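Kristine Lacson verwaltet bei Heltside den Schriftgutbestand der früheren Reederei Ovby. Der Bestand umfasst 3352 Akten, davon sind 600 verzeichnet. Das Gespräch fand am Vormittag im Lesesaal statt.

Zur Reihenfolge der Bearbeitung sagt Lacson: "Wir beginnen mit den Frachtbüchern. Sie sind durchgehend datiert und liefern das Gerüst für die übrige Korrespondenz." Die Signaturen der Reederei würden beibehalten und als Altsignatur geführt.

Schwieriger sei die Serie Salley. "Die Bände wurden nachträglich beschnitten. In 63 Fällen fehlt dadurch die Paginierung am Außenrand." Man foliiere neu, mit Bleistift, oben rechts.
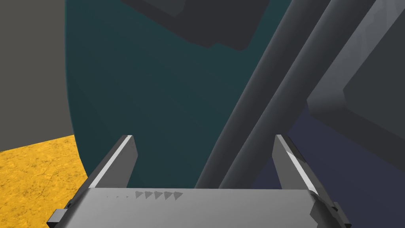
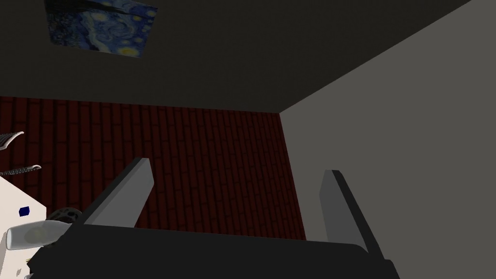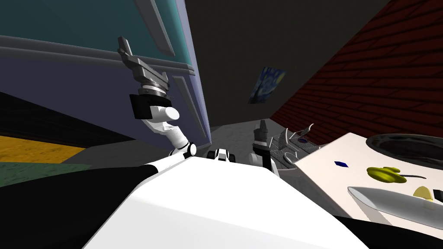
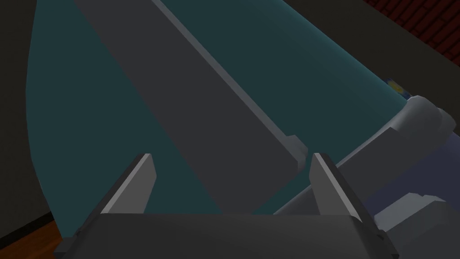 Auf die Frage nach dem Raumklima verweist Lacson auf die Messreihen seit Februar. Die relative Luftfeuchte im Magazin schwanke stärker als vorgesehen, vor allem an der Nordwand. "Pergament lagern wir dort nicht mehr."

Metallklammern werden vor dem Umbetten entfernt, Fadenheftungen bleiben erhalten. Für die Umbettung verwendet das Archiv säurefreie Mappen. Die 203 Pläne der Werft Calloway liegen plan in Schubladen; gerollte Stücke werden vorher befeuchtet und unter Löschkarton geglättet.

Einen Termin für das Findbuch nennt Lacson nicht. "Die Frachtbücher sind ab Herbst bestellbar, der Rest nur auf Anfrage."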